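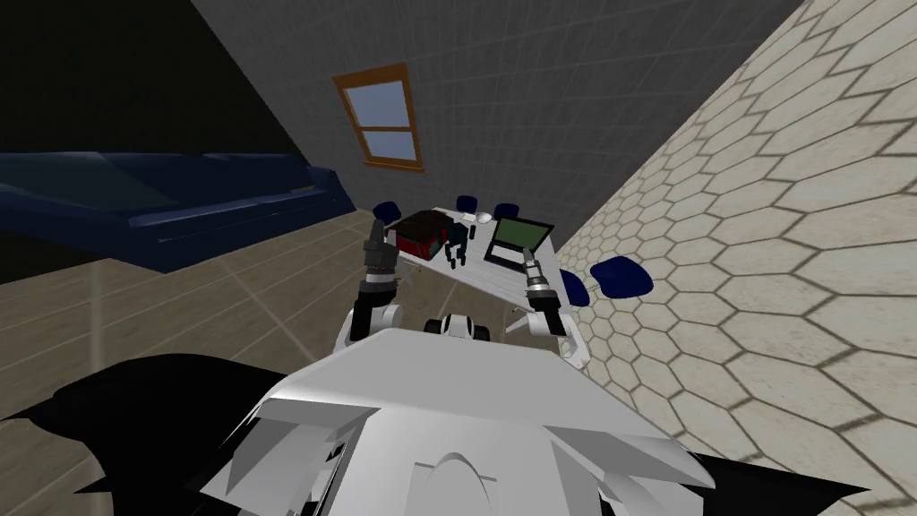
Boards > Beroslow Neighbors > Local News & Politics > The cart on Serkell and Torkar

mamabear_serkell
OK so does anybody know what is going on with Tariq's cart? I walked down to Serkell and Torkar last night for my usual (chicken roll, extra green chutney, yes I have a problem) and there was an orange notice taped to the pole and no cart. I asked the guy at the tire place and he said the city came by around lunch and there was some kind of argument. My kids are in mourning. He's been on that corner since my oldest was in a stroller!

dzplumb
It's the new sidewalk vending permit. Started in September. You have to have the county health card plus the city one plus a "location approval" and the whole package comes to $3595 for a hot food cart. Fruit and flowers are way cheaper. If you don't have it they write you up, and the second time they can take the cart.

mamabear_serkell
3595 DOLLARS??? For a cart??

dzplumb
Yep. First year. Then it goes down on renewal but I couldn't find by how much, the page just says see fee schedule and the fee schedule link goes to the library hours.

oldtorkarroad
I'm going to be the bad guy. I like Tariq fine, I've eaten there plenty. But Baloch Kitchen is half a block away and they pay rent, they pay for a grease trap, they pay for inspections, and they have to compete with somebody who pays for a bag of charcoal. I don't think it's crazy to ask the cart to have a permit.

lupe_in_4B
Baloch Kitchen sells sit down dinners, he sells a roll you eat walking to the bus. I have never in my life stood there choosing between them.

oldtorkarroad
Maybe you haven't. I know the family and their lunch business went down.

lupe_in_4B
Everybody's lunch business went down when the clinic moved to the other side of the freeway. Come on.

mamabear_serkell
Let's please not make this Baloch vs Tariq, the Balochs let him keep his cooler in their back room for like a whole summer. They are friends!! I would rather ask what the city thinks it's doing with a fee like that. Who came up with it?

thoakim
Hi everyone, Thoa Kim here, I'm on the Beroslow neighborhood council (speaking only for me). I can fill in a little. The city set the fee, we didn't vote on it, but we did get asked for comments back in the spring and I'll be straight with you, two people showed up and one of them wanted to talk about leaf blowers. The fee is supposed to cover the inspector's time and the sidewalk measuring. There IS a hardship reduction. It knocks the city part way down, but you have to apply before you get a citation, and Tariq has already been cited once. I've asked if they can be flexible on that and I'm waiting to hear. It's on our next agenda and you can comment in person or by email. Please show up, it does matter when the room has people in it.

dzplumb
Thanks Thoa. Is the hardship form in anything other than English? My father-in-law tried to fill out the one for the parking program and gave up on page one.

thoakim
English and Spanish right now. We've asked for Urdu, Vietnamese and Armenian. I can sit down with anybody who wants help, I'm at the Serkell Street library most afternoons after 4.

ricky_walks_dogs
is the meeting in the same room as last time or the one across from the gym, last time I went to the wrong one and sat through half a zumba class

thoakim
Same room as last time, side entrance, the front gets locked at 6.

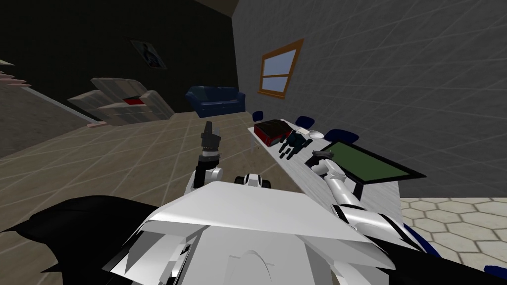

Green tray on the table, right side

ricky_walks_dogs
ok side entrance got it. can I bring my dog

thoakim
Sorry Ricky, no.

TTalpur
Salaam and hello. My niece showed me this page and helped me make the account. I am Tariq Talpur, with the cart. First I want to say thank you, I read every word and I was very touched, also by mamabear (I know who you are, extra chutney!). I want to say a few things so there's no gossip. There was no argument with the inspector, he was polite, I was a little loud because there was a truck backing up. I got the paper and I went home. The cart is in my garage and it's fine. I do have the health card, I have always had the health card, please nobody say I don't. What I don't have is the location approval and the money for the city part all at one time. And Mr. Oldtorkar, I am not angry with you. I think a permit is fair also. I would pay it monthly tomorrow morning if they let me.

mamabear_serkell
TARIQ!!! Hi!! OK I'm crying at my desk. Monthly payments, Thoa, is that a thing they can do?

thoakim
Not under the current rules, but it's a really good thing to ask for, and it's an easier ask than lowering the fee. Tariq, will you email me? I'd like you to say exactly that at the meeting if you're willing.

oldtorkarroad
Tariq, I appreciate that. Sorry about the charcoal crack. I'd support a payment plan. I still think there should be a permit and I still think the city should look at where carts go so they aren't on top of a restaurant, but a payment plan is reasonable and I'll say so if I come.

lupe_in_4B
"if I come" lol. Come. I'll save you a seat.

valley_transplant
New here, I moved in over by the school. Can I ask why we don't just raise it? I've seen these things fill up overnight for a lost cat.

dzplumb
I thought about that, but if we pay it for one guy, what about the fruit lady by the laundromat and the couple with the corn? They'll all get the orange notice sooner or later. I'd hate for it to be whoever has the most fans.

lupe_in_4B
I don't see why we can't do both. Help the person in front of you, then go yell at the city. The fruit lady has plenty of fans by the way, she gave my mom free mangoes after her surgery.

mamabear_serkell
I started a petition for the payment plan, it's on the counter at the tire place and the laundromat and there's an online one too. I put the goal at 1000 which my husband says is nuts for a neighborhood our size. Typed it in at breakfast and we have 400 already! Sign it once please, I can see the doubles, RICKY.

ricky_walks_dogs
the dog signed the second one

valley_transplant
Signed. Also I've never had one of these rolls and I'm a little upset about the timing.

oldtorkarroad
I went by Baloch's for lunch and asked them straight out. They signed too, so I guess that settles me down on that part. They do want the cart on the tire shop side of the corner and not the bus stop side, something with the line blocking their door when it's busy. Tariq, would that work for you?

TTalpur
Yes, the tire side is OK for me, more shade in the afternoon even. I only stay on the bus side for the bus people. If they can cross the street it's no problem. I'll talk to them myself, I owe them a visit anyway and I still have their big spoon.

dzplumb
They can't cross there, the button's been broken forever. I've reported that thing so many times they should name it after me.

thoakim
DZ, send me the report number and I'll add the crosswalk button to the same agenda. And Tariq, got your email, thank you. I'll call you tonight after dinner.

lupe_in_4B
Does anybody know if the corn couple has been told about any of this? They're usually by the school gate at pickup but I didn't see them this week.

valley_transplant
I do pickup. I'll ask tomorrow if they're out. What's the hardship form called so I tell them the right thing?

thoakim
"Sidewalk Vending Fee Reduction Request." Tell them to apply before they get cited, and that they can come find me at the library.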